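Skatby-list: household and kitchen talk
Subject: Re: Granite and kids' dishes
From: Irja Heinonen
Date: Jun 30, 2022 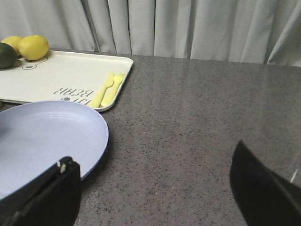
1. On the granite

On Thursday morning Turunen wrote:

> Irja, before you give up on a stone counter, try what we did. Put a
> plastic tray down and let the whole snack happen on it. Fruit, fork,
> everything. The sealer people at Furkum say their stuff is good for
> more than 4000 wipes and that lemon juice won't touch it. We've had
> no trouble since February. Also the speckles hide every crumb, so
> you'll clean less.

I read this twice and I'm still not sold. Who wiped a counter 4000 times? Did they use lemon juice each time, or a damp cloth and a good mood? I asked the store and got a leaflet.

As for the crumbs, hiding them is my complaint about the stuff. Mine is dark gray with black, white and reddish flecks, and I find out what's on it with my sleeve. A plain pale counter would at least tell me the truth.

2. On the tray

I do have a tray, the cream one with the bear face on it. It's fine. The rim is only slightly raised, though, and I don't believe a rim like that is going to stop half a squeezed lemon once a child leans on it. Two lemons and a lime sit on it well enough whole. Cut them up and ask me again.

It also takes up a lot of counter, and then the plate goes next to it anyway, so now I have two things to wash and the stone still gets dripped on. If Turunen's family really keeps the plate on the tray, I'd like to know how big that tray is.

3. On the plastic forks

Somebody asked last week if the pale yellow ones are worth buying. For soft fruit, maybe. I wouldn't go near a lemon rind with one. The Curner catalog calls theirs "lifetime" and wants 30 for a set, and I'd want to know whose lifetime. Mine came in a bag of odds and ends and I can't say they're any worse.

The lavender-blue plate I'll defend. It's shallow in the middle, grapes mostly stay put, and it stacks.

4. What I'd still like to hear

Has anyone left cut lemon on sealed granite overnight, on purpose, and looked at it the next day under a lamp? I don't mean wiped it up quickly and felt fine about it. And did you seal it yourself or pay for it?

Until then the fruit gets cut on a board by the sink.

Irja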